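발표자 노트 / 겨울옷 정리 워크숍, Basbridge 주민실
2020년 10월

슬라이드 4. 어디서 갤 것인가
바닥보다 침대가 낫다고 먼저 말할 것. 허리를 덜 굽히고, 소매를 양옆으로 다 펼 자리가 나온다. 시트는 옷과 색이 다르면 좋다. 짙은 옷은 밝은 시트 위에서 윤곽이 잘 보인다.

슬라이드 5. 펼친 것, 접은 것
(여기서 잠시 멈추고 화면을 보게 한다)

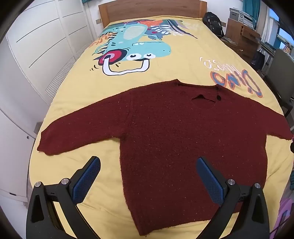
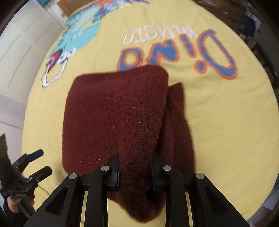 슬라이드 6. 보풀과 먼지
Khang Lã는 지난 4월 모임에서, 먼지를 개기 전에 떼면 접는 동안 또 붙으니 차라리 꺼내 입을 때 한 번에 떼는 편이 낫다고 했다. 내 의견은 반대다. 넣기 전에 테이프로 앞뒤를 한 번씩 훑는다. 양쪽 다 소개하고 손 들어 보라고 할 것.

슬라이드 7. 개는 순서
소매를 먼저 안으로 넣는다. 밑단을 목 쪽으로 올린다. 두꺼운 옷은 세 번 접지 말고 두 번에서 끝낸다. 옷걸이에 걸면 어깨가 늘어난다는 말은 여기서 짧게.

슬라이드 8. 상자
Morden 수납 상자 기준 스웨터 11벌. 꽉 누르지 않는다. 뚜껑에 이름표를 붙이고 두꺼운 옷을 아래에 둔다.
질문은 상자 얘기까지 끝낸 뒤에 받는다. 실습용 옷은 뒤쪽 탁자.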